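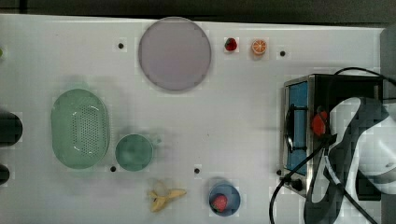 4.2 Does pretend food change what children eat?

The claim that playing with toy fruit makes children more willing to eat the real thing is repeated in parenting guides and in a fair number of grant applications. We think the evidence for it is thin. The study most often cited is Marwat and Tsoukalas, who followed 96 preschoolers in Plerach and found that those given play food at home accepted more unfamiliar fruit at snack time. But the parents chose which group to join. Families who sign up for a box of toy fruit may well be families who already put real fruit on the table, and the paper has no measure of diet before the toys arrived.

Huaranga's larger survey (1015 households, of which 710 returned both forms) is sometimes said to settle the matter. It does not. Parents were asked in May to recall what their child had eaten over the winter, and they filled in the play questions on the same page. A parent who has just ticked "plays kitchen every day" is in a good mood to remember strawberries.

Figure 3. Play food of the kind used in home-based studies, including a strawberry and an orange slice, with a plate and a toy cooking appliance.

There is also the question of what counts as play food. Fan coded only fruit and vegetables. Vrettos included cakes and burgers, and found no link with anything. The Taltumura group did not say what was in its sets, and our request for the list went unanswered. Pooling these results, as the Drurkano review does, gives a single tidy number for what are really several different treatments.

We could find only one trial that assigned toys by lot, and it lost 13 children before the second tasting, most of them from the toy group. The authors call the remaining difference "encouraging." With losses that uneven, we would call it unreadable. Until someone weighs the food left on real plates, before and after, we see no grounds for advising nurseries to buy toy fruit for the sake of diet. They may of course want it for other reasons, which are taken up in Section 4.3.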